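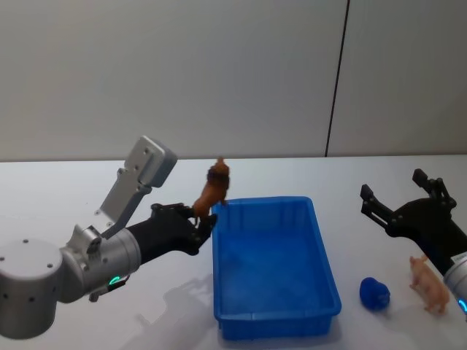 The lion, just above a corner of the blue tray

Toy animal tidy-up: the gallery
Posted by Raghavendra Thomas, 20 Nov 2019

Welcome to the little animals page! If you've followed the Bakenari toy shelf for a while you'll know I have a soft spot for moulded plastic animals, the farmyard ones and the savannah ones and whatever else turns up at the bottom of a box at the op shop. The catalogue stands at 1065 pieces now (it was a good deal smaller in June, I got carried away) and the lion is still my favourite colour in the whole lot. That warm orange-brown against the darker mane, I could look at it all day.

Everything on this page was taken at a white table with a plain grey wall behind, and I do love what a plain background does for a small toy. You notice the shape first. The pig off to the right in the top picture is a much paler sort of tan, and you'd never pick up the difference between the two with both of them buried in a toy box.

And the blue! I'm a big believer in bright trays for sorting. A brown animal in a brown basket disappears, but pop it in a blue one and you can find it from across the room. Rectangular is best for my money, as you can push two up against each other on a shelf and not waste the gap.

Now, the lion on its own for a bit, standing up on the tabletop. 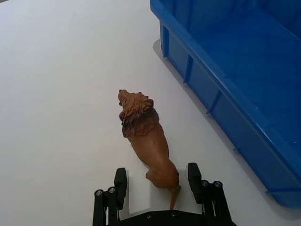 The mane is where a good lion is won or lost. I like thick, layered tufts, lighter near the face and going down to a proper dark chocolate at the neck, and I like a lion with its head up as well. So many of the cheaper ones stare at their own feet! The ridge along the spine is a lovely touch too, and it's the bit small fingers always seem to find.

A few people have written in about cleaning, so quickly: lukewarm water, a drop of dish soap and an old soft toothbrush for the mane. Dry them on a tea towel overnight before they go back in the tub. Please don't put them in the dishwasher. I lost the paint off 3 very nice goats that way and I'm still cross about it.

Khương asked whether farm and wild animals should be kept in separate tubs. I keep mine together, and the kids who visit have never once complained about a pig living next door to a lion. Andell sorts by colour instead and swears by it, so try whichever suits your shelf.

Next gallery is the sea creatures, starting with the seals.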